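17 June 2022

Quick one as I've got to be out the door by six. Finally watched the Brondham film. The one about the maternity home, not the one about the flood, people keep mixing them up. It's called The Sokol Beds and it's by Natália Vaněk, who I'd never heard of, and it runs far too long and I think you should watch it anyway.

Background for those not from round here. Sokol House was a mother and baby home on the hill above the station. Church money at first, then council money, then no money. Unmarried girls mostly. They went in at six or seven months and came out without a baby, most of them, and went back to wherever they'd come from and said they'd been at an aunt's. My gran worked in the laundry there for two years. She never said a word against it. Never said a word for it either.

The film's big find is the admissions book. 1,834 names. It was in a cupboard in the old Clokon offices when the building got sold, and whoever cleared it had the sense to ring somebody. Vaněk doesn't do the thing where the camera drifts over old paper with a cello going. She just gets women to read the entries out. Name, age, parish, "removed by father". Over and over. I had to stop it and make tea.

Of those, 187 went home with their child. So one in ten, near enough. The film says that once and moves on, which I thought was right.

What I wasn't so keen on. The narration wants everyone sorted into goodies and baddies, and the matron gets it in the neck for an hour solid. Maybe she earned it. But there's a letter from her to the bishop, asking for the girls to be allowed to write home without the letters being read first, and it's on screen for perhaps four seconds. I paused it. It's a good letter! It's a brave letter for the time. It doesn't let her off but it ought to have been read out like everthing else was.

Also the bit on contraception is muddled. It jumps from pamphlets in the thirties to the clinic on Mill Lane as if nothing came between, and gives you no idea who was running what. If you knew nothing you'd come away thinking the chapel people were all against it and the doctors all for. My understanding is it was messier. There was a chapel nurse handing out advice to married women on the quiet for years, everyone over eighty in this town will tell you about her, and she isn't in it at all.
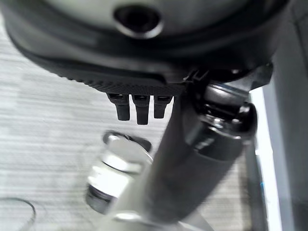 The best stretch of the film is Mariama Ankrah going through the delivery room things with a retired midwife. No music, just two women at a table, picking stuff up and putting it down again. The midwife can tell what each thing is for with her eyes shut. She goes by the grip — rough bit under the thumb, smooth bit everywhere else — and I keep thinking of it now whenever I see that kind of finish, like the band of little raised dots or ridges on the dark grey housing in the photo, with smooth casing all above it. She holds one pair of forceps for ages and then says "cold hands, we were always told off for cold hands" and that's the scene. Loved it.

Then there's the middle hour. Sorry but it sags. A lot of driving. A long chat with a man from Mamex, who own the site now and want flats on it, and he's perfectly pleasant and says nothing. You could lose all of him. What you'd want in that gap is the fathers. There are two in the whole film, one of them dead and quoted from a diary, and I'd have swapped every shot of the A road for a third.

The end I won't spoil except to say the reunion isn't the one you're expecting, and it doesn't go the way those things go on telly. They are polite to each other. It's awful and it's very good.

I don't know what people who feel strongly about all this will make of it. I have friends at church who'll say it's an attack and friends not at church who'll say it goes too easy. I've got views on the wider question and they're not going on here, I had enough of that in the comments last time. But on the plain matter of what happened in that house I don't see how you'd argue with the book.

Practical bits. The DVD has subtitles but they're on a separate menu and it's easy to miss them. Disc two is extras, mainly the full readings, which the library is also meant to be getting. There's a showing at the Methodist hall in August, there were 716 at the last one if you count the overflow in the car park, so go early and take a cushon.

If your mum or gran was at Sokol House and you want to look up a name, Mariama is the person to write to, the address is on the back of the case. She answered me in a day. Gran's in the staff list, page four, spelt wrong.

Right, bus.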